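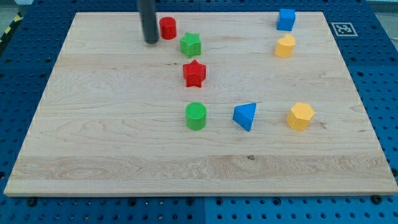
Home Workshop Kitchen Storage Tools Reviews Contact

Workshop tips > Bench robots

Setting up the Wakeo tabletop arm: tips after 11 weeks of use

4 September 2022

Reading time: 4 minutes

The Wakeo is a small arm kit sold by Clavden. It comes as the arm, a power supply, a rod tool, a two-finger gripper, a sheet of printed tags and a set of software you download. I bought mine with my own money and have used it on the bench in my garage, mostly for sorting and pushing small parts. These are the things I would tell a neighbor who had just ordered one.

Bench and board

Bolt the arm down. The clamps in the box are fine for a first look, but the arm walks a little every time it stops hard, and after an hour your positions are off. A table with a grid of holes makes this easy. If you are using a regular workbench, drill through and use washers on the underside.

Put a separate board on top of the table for the work area. Small parts catch on the holes in a perforated top, and a star or a triangle will snag on them more than a round piece does. I use a plain wooden board, light in color, held down with bolts. Keep the bolt heads out at the border where nothing gets pushed. A light board also helps the camera pick out red, green, blue and yellow pieces. Yellow is the weakest of the four on pale wood, and if yours gets missed, turn down the overhead light before you touch the software settings.

Sand the board with fine paper and wipe it off. Don't wax it. I waxed my first one and the blocks slid too far.

Tags

Stick the square printed tags on the table and leave them there. Mine were on the board to start with, and I had to set everything up again each time I took the board off to clean it. Press the whole tag flat. Glossy tape over the top gives a glare spot, so use matte or none.

Practice with blocks first

Toy blocks are better for learning than screws or drill bits. Buy a set with different shapes, such as cubes, cylinders, stars, hearts and hexagons. They're cheap and they don't scratch anything. Clavden sells its own set for 29 dollars. Any toy store set with pieces of a similar size does the same job.

Start with the rod and leave the gripper in the box for a while. Pushing teaches you how the arm moves, and there is less to break. Set the tip so it clears the board by the thickness of a piece of cardboard. Lower than that and it will drag on any high spot in the grain. Push cubes through the middle of a flat side. Cylinders standing on end will go where you send them if you push slowly. Stars turn as they move, so use several short pushes and let the camera look again between them.

Leave clear space in front of the blocks. If you crowd the board, every push moves two things.

Upkeep

Check the base bolts once a week. Brush sawdust off the joints with a dry paintbrush, no compressed air. The rod tip wears, and Lowther makes a replacement that fits, though you have to set the height over again after you change it. Mark the edge of the arm's reach with bright tape so you don't set your coffee there.

Cost

The arm kit was 135 dollars more than the Flodwood I had looked at first. The Flodwood has a shorter reach, 26 centimeters, and no tags. For pushing parts into one bin it would have been enough. The Wakeo instructions are better, and that decided it for me. Clavden says a softer gripper is coming in November and I'll add to this page when I have tried it.

Filed under: robot arms, small parts, bench setup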